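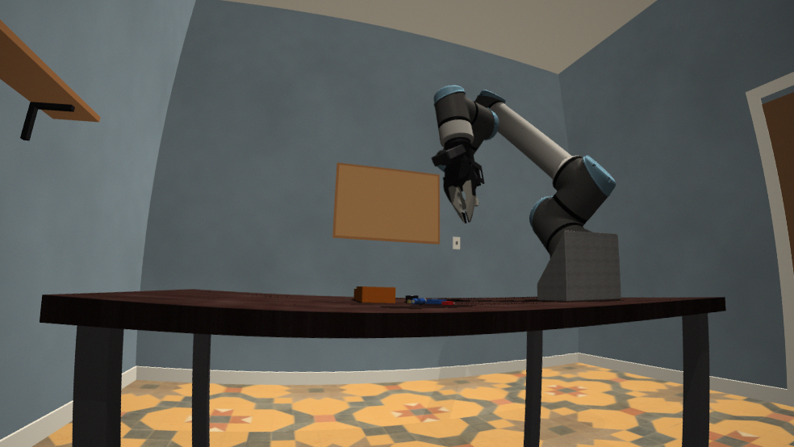
3.2 Einfluss der Tischoberfläche auf die Sitzdauer

Für die Auswertung haben wir 113 Personen in zwei Gruppen geteilt. Die erste Gruppe arbeitete an hellen, die zweite an dunklen Tischen. Im Median blieb die zweite Gruppe 61 Minuten sitzen, die erste 60 – ein Unterschied, der statistisch nicht gesichert ist. Eine dunkle, rotbraune Tischplatte zeigt Abbildung 1. 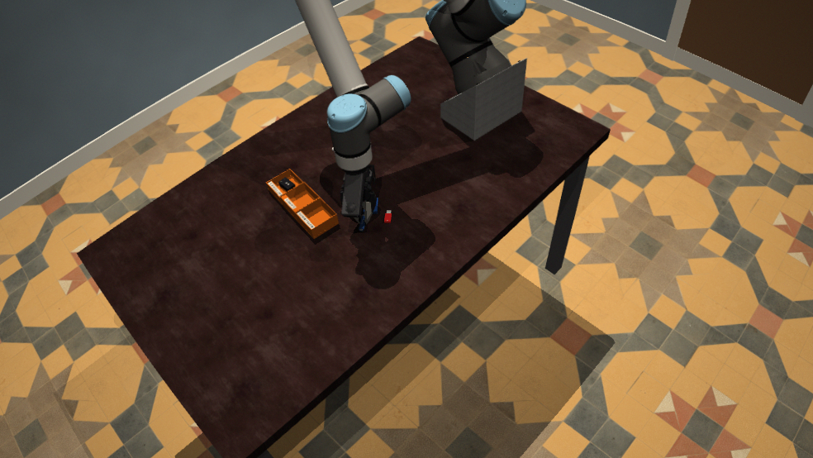
Abbildung 1. Rechteckiger Tisch mit dunkler Platte auf gemustertem Boden, Simulation.

Pentti Lindqvist wandte dagegen ein, dass der Median die kurzen Besuche verdecke und man die Verteilung getrennt nach Tageszeit betrachten müsse. Diese Trennung wird in Abschnitt 3.3 vorgenommen.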